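October, bench notes, Rukley cell

Picking up from the handling rules draft. Padmavathi Fernandes asked for one page that can be taped up next to the bench, and what I have is four pages, so most of this entry is me deciding what stays.

**Force limits.** The draft says "grip gently." That is useless to anyone setting up a run. Replacing it with two steps:

1. Start at the lowest closing force in the profile and lift 11 mm. Hold for a count of five.
2. If the part slips, go up one step and repeat. Stop at the profile maximum even if it still slips, and write down which part it was.

No one edits the maximum at the bench. If a part can't be held below it, that's a change to the profile and it goes through review like any other. We had three different "temporary" maximums saved on the controller last month and I still don't know which one the Goh test used.

**Speed with people near.** Anyone inside the tape line means reduced speed, 240 mm/s at the tool. That number is our own, set when we did the risk assessment, and it stays until the assessment is redone. Padmavathi wants it to apply during camera adjustment too. Agreed, added. Also added: one person holds the enable switch and says out loud when they let go of it. A nod doesn't count - I have missed a nod.

**Hands in the workspace.** Old wording was "avoid reaching in while the arm is active." New wording: do not reach in until the operator says "stopped" and you have repeated it back. Same rule for picking up something dropped. If a roll goes on the floor it stays on the floor until the run is over.

**Covers, sleeves and tape.** Check before power-up:

- sleeve cuffs are clear of every joint, through the full range, moved by hand
- no loose threads near the fingers
- tape edges pressed down, replaced if lifting
- glove seams not bunched between the fingers and the part
- fasteners at the fingers checked by touch

Lernberg's checklist has the sleeve inspection once a week. I think it should be every session. Knit fabric creeps as the arm moves, and a cuff that was fine in the morning can be over a joint by 3:00. Writing it as every session unless someone objects.

**Test items.** Bread is a decent soft item: it dents, it sheds crumbs, and the crust pattern changes how the fingers seat. It is also food, and people treat food differently. So:

- anything that has been in the cell is never eaten, even if it looks fine
- test bowls are kept apart from the kitchen ones
- wipe the mat between item types, and brush out the finger joints after each block

For the log, each grasp gets an item name, a start position and an outcome. Outcome is one of held, slipped, dropped, aborted. Please don't invent a fifth one. We are at almost 3,000 logged grasps across all items and the free-text outcomes are what cost me an afternoon.

Wrist views, bread roll in the first:

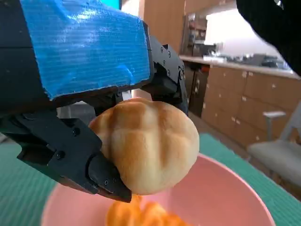
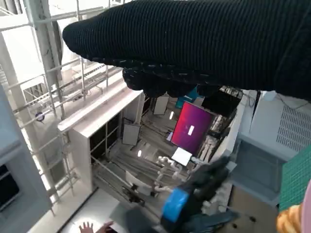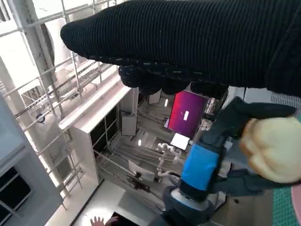

Retention is the next thing to settle. The Jurnora template keeps all video for the length of the project, and I would like people's hands and faces out of anything we keep longer than a month. Proposal: raw video is deleted after review, and the kept clips are checked by a second person before they go to the shared drive. Drive quota is 900 GB, so we have a practical reason to do it as well.

Near misses: the form currently asks for a cause. Changed it to ask only what happened and where everyone was standing. Cause gets filled in later, by two people together. I think we get more forms that way.

Still open:

- Does the repeat-back rule apply when one person is working alone? Padmavathi says no solo powered work at all, which would settle it. Need to ask about late runs.
- Who signs off a changed force profile when she is away.
- Wording for the label on the test bowls. "Not for food" is confusing with a roll sitting in it. Maybe "TEST ITEM - DO NOT EAT."
- Page is still at a page and a half. Cut the definitions, move the retention part to its own sheet, try again at 10 point.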